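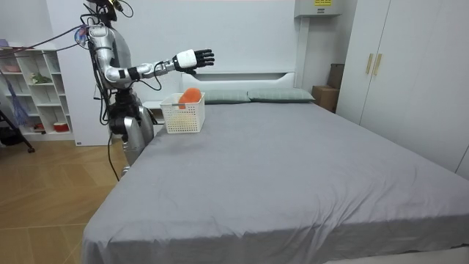 Tharun Achari says I should quit looking at the clock when I wake up in the night. He left it as a comment on my last entry, through the Koment box, and added that he turned his own clock to the wall last May and it took a few weeks before he stopped wanting to turn it back.

17 March 2024

I tried it last night. I put the clock in the drawer with the socks and put the phone on the kitchen counter to charge. I woke up anyway. I don't know what time it was, so I suppose that part worked. I lay there and guessed at it from the noises. The freight train through Jenbridge goes by at 2, and I didn't hear it, so either it had passed already or it hadn't come yet. I spent a good while on that question, probably as long as I would have spent looking at the clock.

Today was day 21 of going to bed at the same time. The woman at the Macaraeg clinic gave me a sheet to fill out when I went in, with columns for lights out, wake-ups, coffee, and how I felt in the morning on a scale. I have filled in every row. Most mornings I put down a middle number. I gave one morning a high number and then couldn't remember why when I looked it over at breakfast.

Coffee is down to one cup, before nine. I miss the afternoon one more than I thought I would. I bought some barley stuff at the Venville market that you stir into hot water, and it tastes like toast. I'm not against it. I had it with a piece of the lemon cake and read the paper all the way through, including the zoning notices.

Walked in the afternoon, out past the feed store and back along the creek. The pedometer said 3596 when I got home. That is lower than it should be for that route, but I carried it in my jacket pocket and I don't think it counts right in there. The creek is high. They have put sandbags by the footbridge again and the path on the far side is closed, so I had to come back the same way I went.
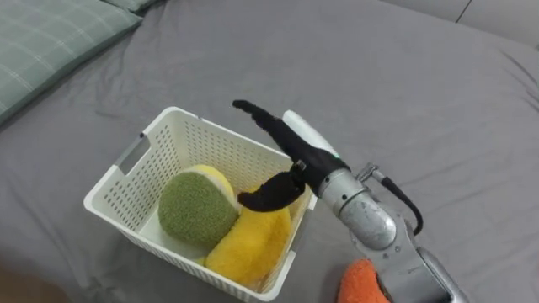
The part of the program I like least is getting up if I can't sleep. The rule on the sheet is that if it feels like twenty minutes have gone by, you leave the bedroom and do something dull until you get sleepy. I have been going through the drawer of manuals and warranties in the kitchen. I threw out the papers for two toasters I no longer own and a lawn mower I sold before I moved here. At this rate the drawer will be done before I am sleeping through, and then I'll have to start on the garage.

I also turned the heat down at night, to 64. The first few nights I was cold and put on socks, and then I was hot and took them off. Now I don't notice it. If I had to name one change that has helped, it would be that one, though I changed so much in the same week that I can't really tell.

My sister called after supper. She takes a pill for it and thinks I am making this harder than it needs to be. She may be right. I told her I would give it until the next appointment. She talked about her roof for a while. They want to replace the whole back slope and she only wants the part over the porch done. I said get a second bid.
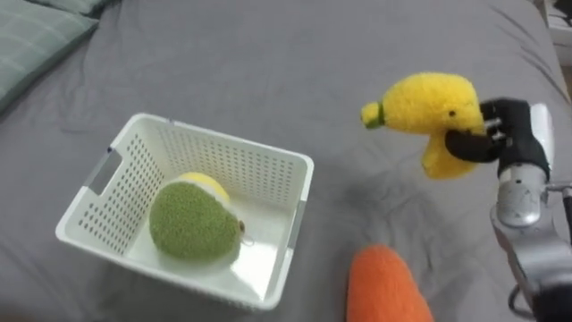
Everaldo Bastos

Adding a little before bed. I wrote back to Tharun and asked if he ever put the clock back where it was. He did, after 3 months, and he says he mostly forgets to look at it now.

I am tired tonight in the ordinary way, which I take as a good sign. I have written tomorrow's list so I won't be going over it in the dark: call about the roof man for my sister, return the library books, pick up furnace filters, find the pedometer booklet if I haven't thrown it out already. Clock is back in the drawer. Lights out at ten-thirty.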